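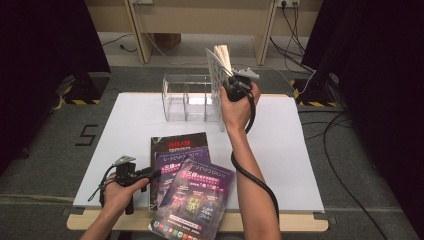

Clear plastic book rack - how do I stop books and magazines flopping over?

Posted in Home & Organizing
Asked by Muvden, 1086 views

Hi all! I finally got myself one of those low clear organizers with the dividers, the kind people use for everything from tea bags to mail, and I want it to hold the small pile of reading stuff that lives on my table. It's a light wood table with a white board laid on top (I do a bit of everything on that table and the board wipes clean), and the plan was that the rack would sit toward the back and leave me the front part to work on.

The trouble is what goes in it. I have one proper paperback-type book, and then a couple of floppy magazines. The book goes in okay if I'm careful, but the pages like to fan open at the top while I'm lowering it, and then one or two of them catch on the divider and get a crease. The magazines are worse. They stand up for a minute, then slump into a sad banana shape, and by dinner time they've slid down so far I can't see the covers.

I've tried putting everything in one compartment so it's packed tighter, but then I can't get anything out without the whole lot coming with it. I also tried laying the magazines flat across the top of the rack. That lasted until I wanted the book.
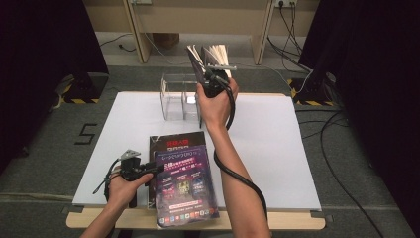 I'd also like to know what order you all load these in. I keep the magazines in a little stack at the front edge of the board while I'm sorting, and I've been putting the book in first, at the right end, then working left. Is there any reason to do it the other way? My sister-in-law swears by tallest on the left but couldn't tell me why, she just likes it.

One more thing, the rack slides. Clear plastic on a smooth white board, so every time I push something in, the whole thing scoots back a bit. I don't want to glue it down. Would prefer not to buy another rack either, I've already been through 2 of them this year.

3 answers

Goviretti
Member, 3153 answers

Okay, I have opinions on this one, I've had clear racks in my kitchen, my hallway and my sewing corner!

First the sliding. Get the little clear rubber bumper dots that go on the inside of cabinet doors. One under each corner, press hard, leave it overnight before you load anything. They peel off later if you change your mind. A strip of non-slip shelf liner cut a little smaller than the base works too, but it does show through a clear bottom and it'll bug you every time you look at it. Wipe the board with a barely damp cloth first - dots don't grip on dust.

Now the pages. You're probably lowering the book with the open edge loose. Turn it so the spine goes in first, facing down or facing you, and pinch the open side shut with your fingers until it's below the top of the divider. Spine down looks odd, and you can't read the title, but for a thin book it's much kinder to the pages. If you want the spine facing out, hold the book closed from the top with your whole hand, not from one cover. One cover is how you get the fan.

For the magazines you need a stiffener. Cut a piece of cereal box a touch smaller than the magazine and slip it in behind the back cover. I do this with my knitting magazines and they've stood up straight since last December. If it's a really thick glossy one you may need two layers of cardboard.

As for order, I load from the end I reach for least. I'm right-handed so the stuff I hardly touch goes on the left and the book I'm reading goes on the right. Sounds like you've already got that!

Flelotness
Member

just lay them flat?? magazines are meant to be flat. I put mine in a drawer and I never think about them

Boyer
Member

I agree with most of what Goviretti said but I'd skip the cereal box if there's a spare compartment. Mine has dividers too, and what worked for me was giving the magazines the narrowest slot and filling up the leftover space with something boring and rigid. I used an old hardcover address book. You want it snug enough that the magazines can't bend, and still loose enough that one slides out when you pull with two fingers. If you have to hold the rack down with the other hand it's too tight.

Also put the magazines in with the folded edge at the bottom. Most people stand them with the fold at the side like a book, and then there's nothing stiff along the bottom and they slump. Fold down, they hold up a lot longer. You lose seeing the cover the right way up but you said there's only a couple, you'll know which is which.

I read somewhere you can warm up a bent magazine and press it under heavy books. Don't bother with the warming part. I stuck one under a big box of printer paper (1000 sheets) for a few days and it came out flat enough to go back in the rack.

Comment from Muvden:

Thank you! Fold down never crossed my mind. I'm going to try that tonight along with the rubber dots, I think there's a sheet of them in the junk drawer. Flelotness, I don't have a drawer in this table or I'd be tempted - the stack on the front edge is as close as I get, and I keep knocking it off with my elbow.

Comment from Goviretti:

Move the stack in a bit from the edge while you sort, then! And let us know about the dots, some of the cheap ones go yellow.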